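We've been running the Gulis hand-held gripper kit with our student robotics club since April, and I promised the other mentors I'd write up how we've found it. Fair warning, I do go on a bit!

For anyone who hasn't met it, you squeeze the gripper yourself, the onboard camera records what the fingers are up to, and the recordings go towards teaching a robot arm the same job. We paid $382 each, which is a fair bit of sausage sizzle money, but the kids took to them faster than anything else we've bought.
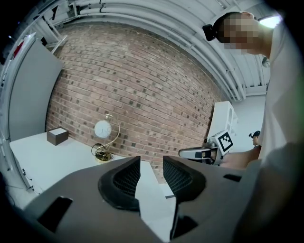 The black finger pads up close, with a second gripper at work on the right.

The soft fingers are my favourite part. They've got a lovely bit of give, and our Year 9s managed 300 recordings in their first fortnight (they were very proud, and so was I). The grip is on the chunky side for smaller hands, though, and Razia Ansari, who mentors with me on Saturday mornings, reckons younger students should swap over every ten minutes or so. I'd agree, my own wrist was grumbling by lunch.

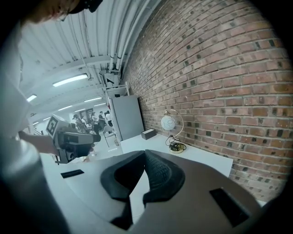 Club session at Farnutby, grippers out by the brick wall.

The square marker plate is clear and easy to line up, but the printed instructions skip over calibration almost completely, so set aside an afternoon for that. Storage disappears quickly too. We're at about 2,000 recordings now and have had to buy another drive.

Would I buy it again? Yes, happily, and we're already saving for a third one. Four stars from me, and I'd give it the fifth for a slimmer handle.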